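**Clanari round table, white — now back in stock**

Second run landed Tuesday. Same top as before, new feet. If you bought one in February and want the new feet, email Rohani and she'll post a set, no charge.

Seats six, seven if someone's small. Top is 195 cm across, 76 high. Comes flat in two cartons so measure your hallway first, please. Edges are rounded over, no sharp corners for the kids to find.
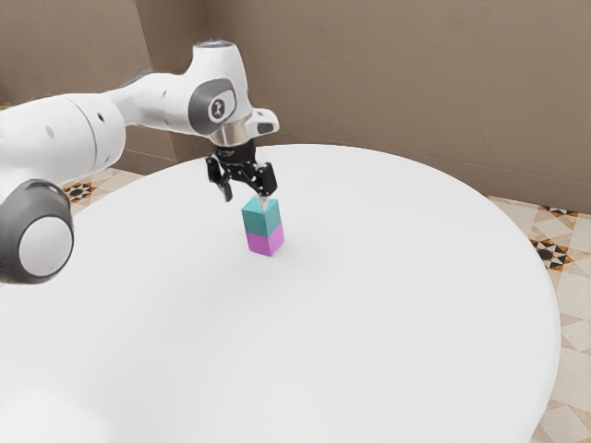
Wipe with a damp cloth. No bleach, no scourers. Texta comes off with a bit of metho if you get to it the same day — after that, good luck. Hot pots need a mat.

Colour: white only for now. Grey is coming, no date yet, dont ask Alistair.

Delivery $213 metro, regional by quote. Pickup from the Sernard warehouse is free but bring a second person and a ute or trailer, it wont go in a hatchback.

Spare bolts and feet kept in stock. Quote the number on the underside when you order.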